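Belts, Straps and Baskets: Cluvodon Opens Its Small-Things Tidying Room in March

Cluvodon is delighted to announce a new home for one of the least glamorous jobs in any household – sorting out the belts, straps, ribbons and cords that pile up at the bottom of the closet. The tidying room opens to the public in March at the Bakora building, with free drop-in sessions every morning from 9:30.

The idea grew out of a winter swap event at which neighbors brought in 666 belts and straps, most of them knotted together in grocery bags. Untangling them took far longer than giving them away, and plenty of people stayed to help and asked when they could do it again. By the end of the season the total had reached 1362, and 456 of those had gone to new owners.

"I came for one belt and stayed until they turned the lights off," said Senan Horgan, who runs the sessions for Cluvodon. "You spread a strap out on a big table, you find the buckle, you work out where the loop goes, and suddenly it's a belt again! People get really happy about it. I get really happy about it."

The room was fitted out by Pendetti, which chose a marble-topped table with light wood counters behind it. The pale top makes it easy to spot small pieces, like the narrow keepers that slide off a strap and disappear, and long items can be laid out full length before they are rolled or folded. Open baskets go on the table during a session, one for each kind of item, and finished pieces are dropped in as people go.

Each session lasts 30 minutes and covers undoing knots, checking buckle prongs, folding flat strips so they don't crease, and coiling belts for a drawer or basket. Visitors are welcome to bring their own bundles from home (purse straps, luggage straps, robe ties, anything long and annoying) or to work on donated ones. Children can join in with an adult.

Besnard, the secondhand store on the ground floor, will take any sorted pieces that visitors don't want to keep, and has set aside a rack by the door for them. Belts that have lost a buckle will be saved for a repair afternoon later in the spring – details to follow once the room has settled in.

No booking is needed. Please bring bundles in a bag with your name on it.
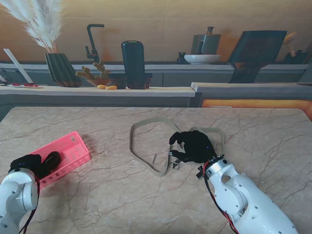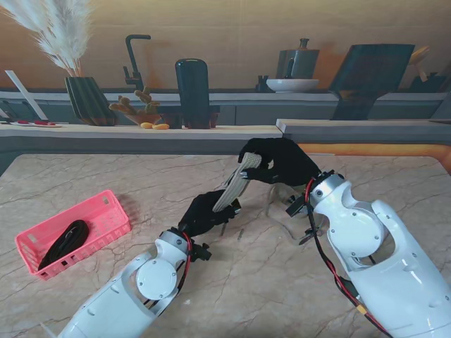
Sorting at the marble-topped table: a beige strap with its buckle and a pink basket (first picture), and a ribbed gray strip (second picture).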